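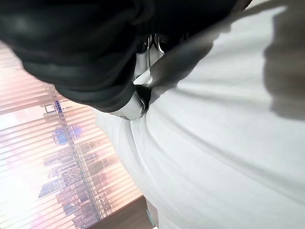 Dark and white fabric by the window blinds.

Stamgate linen store – notes of the February meeting

Start 10.15. Notes of the last meeting agreed.

1. Sorting. Dark and white cloth to be kept apart from now on, on separate shelves. Anything with cords or straps goes in the top drawer, tied.

2. Stock. Nearly 1,000 pieces on the list, which still has the old Bauerfeind numbers on it. New list to be ready by the next meeting.

3. Orders. Skulik quote for 14 white sheets accepted. Tastum quote held over – no delivery date given.

4. Blinds. Agreed to keep them down in the daytime so the dark cloth does not fade. Slats to be dusted monthly.

5. Folding. Three people per session is enough. Sessions stay at two hours.

6. Any other business. Shelf labels are running out. One more pack to be bought.

Meeting closed 11.20.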